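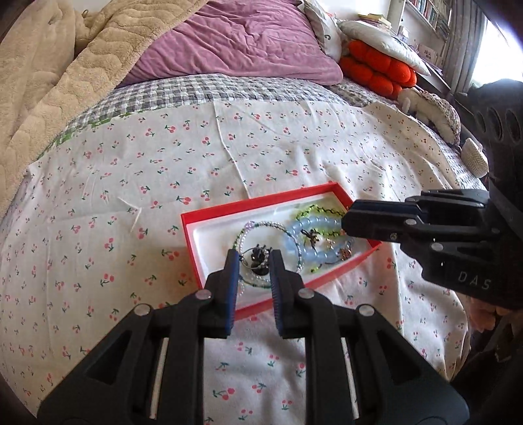 Beaded pieces in the box, on the cherry print.

Skuron 498 Beading Cord, 50 metre reel

Last updated September 12, 2020

Okay, so this is the cord I get asked for more than anything else in the shop, and I've finally sat down and given it a proper page instead of the two lines it had before. If you've ever had a bracelet let go in a supermarket car park and spent your lunch hour chasing beads under a ute, you already know why I'm fussy about cord!

The Skuron 498 is a braided, non-stretch cord for stringing and restringing beads. It's soft enough to knot by hand and stiff enough at the tip (more on the tip later) that you can get through most glass beads without a needle. I've been using it for my own repairs for years now, long before I stocked it, and it's the one I reach for when somebody drops off Nan's necklace in a sandwich bag and says "no rush" in a voice that means there's a bit of a rush.

What it's good for

Multi-strand bracelets, mostly. When you've got a few strands sitting side by side they rub on each other all day long, and that's where cheap nylon goes fluffy and grey. The 498 has a tight braid with a very light wax on it, so it stays smooth for a lot longer. It's also lovely for knotting between pearls and pearl-type beads, because the knots pull down small and sit right up against the hole.

I wouldn't use it for rough stone chips or anything with a sharp drilled edge. You can, and people do, but the edge will saw away at it and you'll be back here with your sandwich bag. For those, have a look at the Hirkaton wire instead, it's ugly to work with but it'll outlive the lot of us.

And it's not elastic! I know I said non-stretch up the top but I still get emails. If your bracelet has to roll on over your hand with no clasp, you want the Urno stretch cord, which is on its own page.

Colours

It comes in white and a soft charcoal. White for clear, pale and pearly beads, charcoal for anything dark or busy. I had a go at getting the green in as well, since green beads are everywhere at the moment, but the minimum order was silly. With clear beads you'll see the cord through them a little whatever you do, and I reckon white looks like it's meant to be there.

498 or 490?

The 490 is the finer one in the same range, and I stock both. My rule of thumb: if your beads are the tiny seed kind, or you need to pass back through the same hole more than twice, get the 490. For everything else get the 498. The finer cord is a bit of a pain to undo if you make a mistake, and you will make a mistake, I do it weekly. If you're stuck between the two, take your fiddliest bead, poke a sewing needle into it and send me a note about how it went. I'm pretty good at guessing from there.

How I work with it

Cut more than you think. Much more. I measure the finished length, double it, then add a hand's width for each end. A reel is 50 metres so there's no need to be stingy.

For the tip, dab the last little bit of the cord in clear nail polish, roll it between your fingers once it's gone tacky, and let it dry properly while you make a cuppa. Then snip it on an angle. That gives you a nice hard point that goes through beads on its own. If it starts to fray, snip and do it again. I've tried superglue and it goes brittle and snaps off inside the bead, so please don't.

Knots: a surgeon's knot to finish, pulled tight, with a tiny spot of jeweller's cement on it. Leave it overnight before you wear it. Tuck the tails back through a few beads on either side and trim close. The cord doesn't melt neatly, so keep the lighter away from it (ask me how I found out, there's a mark on the kitchen bench).

Bergmann needles are the ones I'd pair with it if you'd like a needle. They bend after a while but that's sort of the point of them, they follow the curve of the strand.

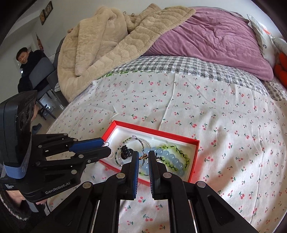
Small round pendant with a gold rim, red jewellery box.

Adding a pendant

Pendants need a bit more thought than beads. All the weight hangs from one spot, so the cord wears at that spot first. I always put a jump ring or a little loop of wire between the cord and the pendant so the metal rubs on metal. If your pendant has its own bail, run a finger around the inside and feel for a burr. A few strokes with a fine nail file will sort most of them out.

A pendant on a single strand of the 498 is fine for everyday wear if it's light. Anything chunky, double the cord.

Storing the reel (and the finished stuff)

Keep the reel out of the sun. A windowsill is the worst place for it, and of course that's where all of us keep our beading things because the light's so good. I had a white reel go the colour of weak tea over one summer. It was still strong enough, just not very pretty.

Once you've made your pieces, lay them flat in a shallow box and don't hang the heavy ones. Hanging puts a constant pull on the cord, and even a non-stretch one will give you a gap near the clasp eventually. If you've got several bracelets in together, do up any clasps first or they'll knit themselves into one big bracelet when you're not looking.

What people have said

Khalil Obeidat wrote to me in July to say he'd restrung his mum's whole collection from one reel, with a fair bit left over, and his only grumble was that the end of the cord is tucked so tightly into the spool that he couldn't find it. Fair call! It's under the paper sticker on the rim. Peel that back and it pops out.

I've also had a couple of people tell me the wax feels odd at first. It does, slightly. Run the length through a soft cloth before you start and most of it will come off.

Ordering bits

Sold by the reel only, sorry, I've stopped cutting lengths because I kept getting them wrong. The 498 and the 490 are the same price and they go in a padded envelope by regular post. I'm happy to swap an unopened reel if you've picked the wrong thickness, just pop a note in with your name so I know whose it is. Charcoal is a bit low at the moment and the next lot is already on its way to me.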